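**Drescombe door-opening project - weekly meeting**
Tuesday, February 15, 2022, small conference room and on the call

Chair: Phyllis Hollis
Minutes: Marsden side (please send fixes to Phyllis before the next one)

**1. Last week's notes**

Approved with one change. The Rulto controller update went onto the simulator only. The real arm is still on the November build and stays there until item 2 is closed.

**2. The runaway wrist fault**

Most of the meeting went here, and it was a really good discussion.

Phyllis gave the recap for those who missed Friday. During the overnight batch of 200 simulated door approaches, 12 runs ended with the wrist turning hard toward the door after the stop command had been sent. In 11 of those the log shows the stop arriving and being acknowledged. The last one has a gap in the log, so we can't say yet. The arm kept moving for up to 4 seconds before the joint limits caught it.

All of this was in simulation and no hardware moved. Phyllis was firm that we treat it as a safety matter anyway, as the same stop code is meant to go onto the real arm. Everyone agreed.

The great news is that Marsden can now make it happen on demand! It shows up when the wrist is rolled well over and the planner asks for a new approach at the same moment the stop goes out. The planner's request gets queued behind the stop, and once the stop is acknowledged the queue keeps draining. So the stop works, and then the next motion goes right ahead. It took a lot of patient log reading to find that, and there was actual applause on the call. 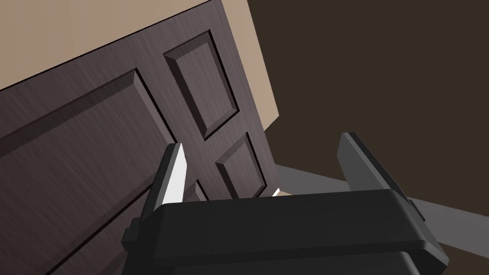 Drescombe asked if the paneled door model had anything to do with it, as all the bad runs used that one. Marsden doesn't think so. The paneled door makes the planner change its mind more often near the molding, so it asks for new approaches more often and we hit the timing window more. A flat door should show the same fault if we run it long enough. Drescombe would like to see that tested before we rule the door out, and Phyllis agreed.

There was some back and forth about the fix. Clearing the queue on stop is simple and could be in this week. Rulto would prefer a latched stop that refuses every new motion until a person resets it. Phyllis wants both - clear the queue now, then add the latch before any hardware run. Agreed.

**Actions**

- Marsden: queue fix on the simulator, then rerun the full overnight batch with the same seeds.
- Marsden: same batch on the flat door, old code, for comparison.
- Rulto: short write-up of the latched stop, including who is allowed to reset it.
- Drescombe: find the missing part of the log from the last run, if it exists.
- Phyllis: lockout tag on the real arm today. It comes off with her signature only.

**3. Pristness demo**

Moved back. Pristness took it very well and asked to see the fault replayed, which we would love to show them. Phyllis will offer new dates once the rerun is in.

**4. Other business**

Disk space on the log server is getting low. Please don't delete anything from the Friday batch.

Next meeting same time, same room.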